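May 1, 2023

Strap trial, second go. I still don't believe the Traditz claim that a braided strap "settles" after a few days of hanging and stops stretching. Settles compared to what? The leaflet gives no load and no starting length, which makes it hard to be wrong.

Set up in the white box again so the fuzz shows against something plain. Dark green this time. The last batch was cream and we all squinted at it and saw whatever we wanted to see.

Loaded the Traditz piece with 3 kg and left it for 17 hours. Stretch came out at 14 mm. Took the weight off, waited, measured again, and got 6 mm of that still there. So it gives and then it partly comes back, same as every other soft strap I have hung from that hook. I would not call that settling. One sample, though, and the tape was read by me, who already had an opinion. Someone else should read it next time.

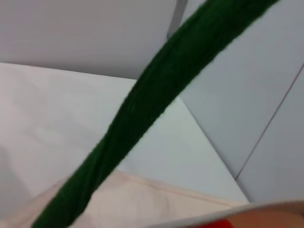 The other thing I don't trust is the width. A strap like this squashes under calipers, so you can get any number you like depending on how hard you pinch. The Morikawa sheet says to measure "at rest," fine, but at rest it also wants to twist, and a twisted bit reads narrow. I'm leaving width out of the table until we agree on a way to do it. A ruler laid next to it may be good enough.

Fraying: the notes from September blame the hook. Maybe. Nobody looked at the edges before hanging that one, so it could have come off the roll like that. Check edges first from now on and write it down before any weight goes on.

To do:
- repeat with a fresh length, same weight, different reader
- hang the Nindisow cord next to it as a control
- ask Skandeo what the yarn is; "premium fiber" is not an answer
- replace the tape measure, the end hook is loose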